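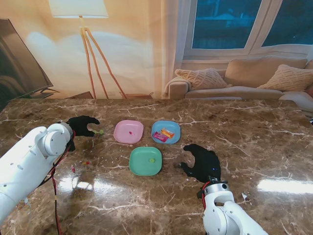 Sorting by colour, two arms – notebook, 12/30/23

Present: Malathi Gowda, Octavio Gaete, me (B. Garrido).

Setup as in the August protocol. Three square plates, pink, light blue, mint green, set out in a triangle on the marble top. Small items and wrapped sweets mixed. Policy is Drornness, checkpoint 181, no fine-tuning on this table. Checkpoint 182 is held back for the comparison.

Question for the day: does the plate choice hold up when the surface is glossy? Hortensia Urrutia's runs on the matt board say nothing about reflections, and the overhead lights give strong ones on this marble.

Method. 50 episodes per checkpoint, start poses drawn from the Kaplan list. The plates stay put within a block. An episode counts as a pass only if the item ends inside the raised rim. Touching the rim is a fail. Scraps on the table are left where they lie and noted.

Grasp on the small green piece is the case to watch. It is smaller than anything in the training set apart from the beads, and the gloved fingertips hide most of it from above once they close.
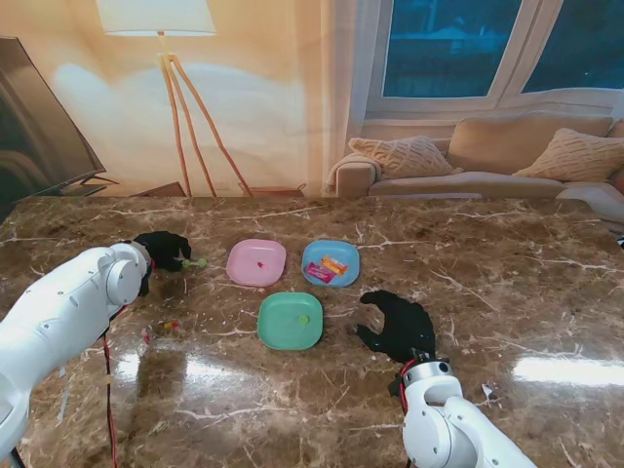 Fingertip spacing is therefore logged separately from the plate choice, so that a poor grasp does not get scored as a wrong colour. Octavio wants the same split applied to the older Brumov logs. Agreed, but after this block.

Wrist cables: check slack on both sides before each block. The left one trails on the marble and may add drag at low speed – not measured yet.

To do:
Malathi to export joint currents, first 1000 samples of each episode.
Repeat with the ceiling lights dimmed.
Ask Hortensia Fuentealba for the Gruvilora scoring script.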